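### 4.2 What people call the hot part of the night

The richest material in the whole survey came from the question we nearly dropped. We had asked speakers in Jurkura, Skesard and Killivska to name the hours between going to bed and first light, expecting two or three words per town. Skesard alone gave us a full set, with separate words for the hour when the walls are still giving off the day's heat, the hour when the street goes quiet, and the wonderful *luma*, which covers the stretch when a sleeper turns over and looks for a cooler part of the bed.

*Luma* deserves a closer look. Of the 2000 diary entries collected since April, 1047 use it at least once, and it turns up as a noun, a verb and (in Jurkura only) a mild complaint about a relative. Older speakers keep it for the bed itself, above all the side near the wall. Younger speakers have stretched it to the floor, the doorstep and even a bus seat in the shade.

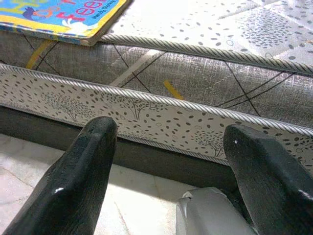
Roman Marciniak, reading an early draft, objected that the wall-side meaning may well be the newer one, and that we had let the age of our speakers stand in for the age of the word. He would start from the verb, "to shift over," and treat the bed as a later narrowing. We find this very attractive! It would explain why Killivska has the verb and no noun at all, a gap that our own account leaves open.

The diaries can't settle the matter, but the song texts might. The Vashisht collection holds 30 lullabies from the river side of Skesard, and in four of them the child is told to *luma* toward the mother, with no bed mentioned anywhere. If those lines are as old as the tunes, Marciniak is right and Table 3 needs a new first row.

A second group of words belongs to moving air. Speakers separate a draft that comes in by itself (*seth*) from air that somebody has set going (*sethani*), and the second has passed smoothly from hand fans to electric ones. One Jurkura diary uses *sethani* for the fan, the noise of the fan and the person who keeps getting up to turn it off – all on one page.

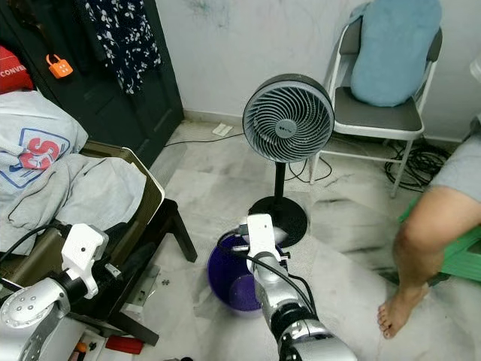 **Figure 4.** Black pedestal fan, with a purple waste bin in front of it.

The ending *-ani* is productive well outside this group, and we return to it in 4.3 with the kitchen verbs.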